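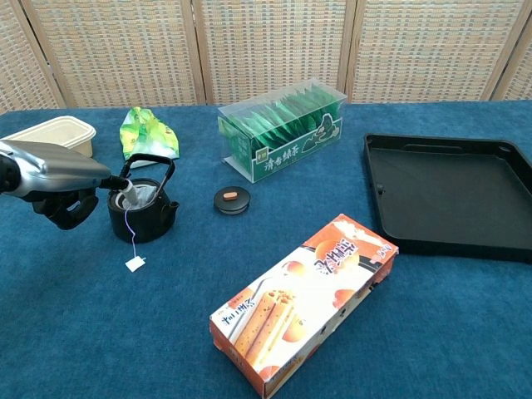
Tea Table Fault Set, data card and notes

Release 2, dated 11/04/2024
Site: Pleltonwood
Maintained by the Kadon manipulation group

Read this before you train on anything

This set was collected to show that one arm with one multi-fingered hand could do small jobs at a tea table. It was supposed to be a success set. A good part of it isn't, and the first release said otherwise. What follows is an account of what went wrong, what we think caused it, and which labels you can lean on. If you downloaded the March release, delete it.

Contents

1153 episodes, all of them at the same blue-covered table. The objects are small household things: a black cast-iron teapot with a separate lid, tea bags with string and tag, a clear box of tea sachets, a black tray, a thin rod, food packaging. Video is from a chest-height camera. Joint positions and commanded finger positions are logged for every episode. Finger force is logged as well, but see below before you use it.

There is no hot water in any episode. We have been asked for a version with hot water. We aren't going to make one until the grip fault is understood, and at the moment it isn't.

The fault

The hand reports a closed, stable grip on thin objects when the grip is neither. With the rod it goes like this: the fingers curl to their commanded position, the controller sees the position reached and the motor current rise, and it sets the flag grip_ok. The current rises partly because the fingers are pressing on each other. The rod may be held firmly, or held by one finger and luck. The flag reads the same in both cases.

When the rod then meets something that pushes back, such as the rim of the pot, it can turn in the hand. The arm has no idea. It carries on with the stirring path as if the tip were where the model says it is. In the mild cases the tip scrapes along the rim. In the worse ones it catches the tea bag string and pulls, or the rod drops into the pot and the knuckles follow it down until the arm's contact limit trips.

Release 1 marked an episode as a success if the path finished and grip_ok stayed true. By that rule an arm stirring air over a dropped rod is a success. We found this by watching the video, which should have been step one. It was done after the first users complained.

How many episodes are affected

We re-watched 300 episodes, picked at random, and found 200 where the human label agreed with the automatic one. The rest either disagreed or couldn't be judged from the camera view, because the hand hides the rod at the moment that matters. We haven't stretched that result over the whole set with a formula, and we'd ask you not to do it for us in a paper. The random pick was over episodes, not over tasks, and the rod tasks are much worse than the tray tasks.

What we were told, and what we think of it

Kuipers, who supplied the hand controller, put the fault down to the rod. Too thin, too smooth, outside the intended range. That may be so. The same controller was quoted to us as suitable for utensils, and a rod is about as plain a utensil as you can get. Their suggested fix was a higher current threshold. We tried it. The flag came on later and was wrong just as often in the runs we checked by eye.

Vastico, who wrote the labeling scripts, said the scripts did what the spec asked. They did. We wrote the spec.

A third idea, popular in our own group, is that the cloth is to blame: it grips the base of the pot, so a sideways push loads the rod instead of sliding the pot. It's a nice idea and it has no evidence behind it yet. Repeating the runs on a bare table would settle it. That hasn't been done.

Safety

Do not use grip_ok as a safety signal. Do not use it to decide whether a person can reach into the work area. It was never meant for that, but a flag with "ok" in its name gets used for everything sooner or later, and we found it in a draft of our own stop logic. It has been taken out.

The contact limit on the arm is a backstop. It trips after contact, sometimes well after, and cast iron doesn't give. Check the fingertips after any trip before you start the next run. A cracked tip pad won't show up in the logs.

If you repeat these tasks on your own hardware:

Keep the pot empty of liquid.
Keep hands off the table while the arm has power, including when it looks finished.
Set a stop on tip position error if you can measure the tip. If you can't measure the tip, run slower than you want to.
Put the lid down well away from the arm's path.

Labels in this release

auto_success: the old label, kept so that earlier results can be checked. Not to be trusted for rod tasks.
human_success: yes, no or unclear. Present only for the re-watched episodes. "Unclear" means unclear, so please don't fold it into "yes".
grip_ok: raw controller flag, unchanged.
trip: contact limit reached. This one we believe.

Known problems

Finger force has an offset that drifts over a session. It was zeroed at the start of each session and not again. Treat it as a hint.

Object placement varies less than the task list suggests. A model that does well here may have learned the table.

Some episodes end early with no reason logged. We kept them in.

The camera clock and the arm clock were lined up by hand in the early sessions. Errors there are small enough for watching and too large for anything that depends on the exact moment of contact.

Suggested use

Fault detection, label noise studies, and anything where a large share of doubtful episodes is the point. We wouldn't use it to train a policy that will hold something thin. We've seen two claims of strong results on release 1, both scored with auto_success, and we'd like to see the video.

Changes since release 1

Added human_success and trip. Renamed success to auto_success. Removed the line in the old card that called the grip "reliable across all objects". Corrected the units on finger position, which were listed as degrees and are radians.

Still open: the bare table runs, a second camera on the far side of the hand, and a written answer from Kuipers on what diameter the controller is rated for.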